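Tillbridge, Jan 19, 2023 - Devum, a family company which makes ceramic wall tiles, today announced the opening of a repair and matching service for old kitchens and bathrooms. The service is called Dulismont and it will work from the former Drummond warehouse in Tillbridge.

The service is meant for owners of houses built after 1950, where a few tiles are broken or missing and the original product is no longer sold. Until now such owners had mostly two choices. They could remove the complete wall, or they could accept a patch in a different color.

"We receive these requests every week, and for a long time we had to answer with no," said Natália Sýkora, managing director of Devum. "People write to us that they like their kitchen. They do not want a new one, they want nine tiles. I am very glad that now we can give them a better answer."

Customers can send one whole tile, or a larger broken piece, by mail or bring it in person to the warehouse. The workshop compares the size, the thickness and the glaze with its archive of samples. If the same tile is still in stock, it is sent directly. If it is not, the workshop prepares a small series by hand. The smallest order is one tile and the largest is 90. For bigger walls the company recommends its regular production.
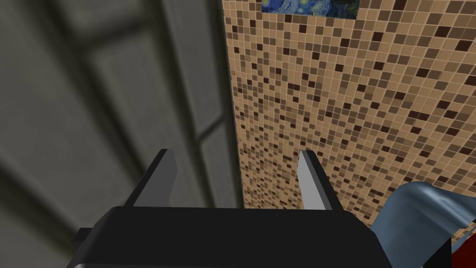 The archive has more than 2000 samples and was put together by Norbert Charvát, who worked as a glaze master at Devum until his retirement in December. He kept one piece from each production series, with the recipe written on the back side in pencil. Some of the recipes contain materials which are not allowed today, and for these the workshop has prepared safe replacements.

"White is the most difficult," said Matúš Štefanec, head of the new workshop. "A customer says it is only white, so it must be easy. But we have 99 whites on the shelf, and after many years of steam and cleaning each of them has moved a little to yellow or to gray. We always make a test piece first - the customer should hold it against the wall in daylight before we continue."

The test piece is included in the price. Customers who are not satisfied with it can cancel the order without a fee. The company asks for some patience in the first weeks, as every order is fired together with others of a similar temperature.

Dulismont will also offer advice on grout, which is often the reason why a good repair remains visible. Kristýna Kolář will answer questions by phone and at the counter. Abdelghani Saber, a tiler, will lead evening courses on how to take out a single tile without damage to its neighbors. Places in the courses are limited and can be reserved at the counter.

Contact for media: Kristýna Kolář, Devum, Tillbridge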